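**Laundry and linen sorter, part-time, Kaletti (Welisbridge)**

Posted 06/02/2018

Kaletti washes, sorts and folds clothing and small linens for guesthouses and private customers in Welisbridge. We are looking for one person to join the sorting and folding room, 20 hours a week, mornings. The job starts in August.

What you will do:

- Empty incoming bags onto the sorting table and check each piece for tags and stains
- Match socks and fold them in pairs
- Fold dish towels, napkins and other small knits to our standard sizes
- Set aside single items and log them in the unmatched book
- Pack finished orders and put them on the Palacios Street shelf for pickup

You don't need experience. You should be able to stand for most of a shift, lift bags up to 17 pounds and tell similar colors apart, navy and black in particular. Basic written English is needed for the log. Gloves and aprons are provided.

The room handles up to 1,000 pieces on a busy morning, most of them small. New staff spend the first two weeks at the table with Seija Huttunen, who runs the early shift. Training hours are paid at the full rate.

Pay is $235 a week before tax. Parking is free behind the building. The Zurkcombe bus stops at the corner.
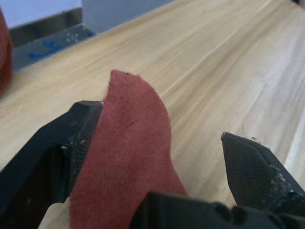
*Rust-red fabric on the light wood tabletop.*

To apply, send a short letter with your phone number and the mornings you can work to Ulla Laaksonen, Kaletti, Welisbridge, or leave it at the front counter. No résumé is required. If we invite you in, plan on an hour, including a short folding trial at the table. Please list one person we can call for a reference.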